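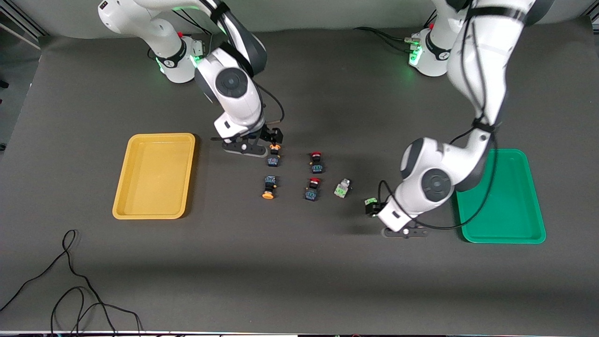 Small Borders, Long Memories

For 18 years the Bornham Institute has brought historians and political scientists together each July to argue over how regions are made. This year's summer school took up river towns, places that changed country more than once while their people stayed put.

Refilwe Mtshali, who convened the program, opened with Prirkach, a market town governed from five capitals in a single century. Its council minutes switch language mid-page. The clerk's handwriting stays the same.

"We teach the treaty and skip the clerk," Mtshali told the 18 students in the seminar room. Her own work follows customs ledgers, and she spent 10 months reading them in the Coetzee collection.

Not everyone agreed with her. Several speakers felt that local records make borders look softer than they were - a ledger has no entry for the family that was turned back.

The second week moved to present-day labour law and cross-border commuting, with a day trip to the archive at Grerkia. Papers from both weeks will be published in the institute's working series next spring.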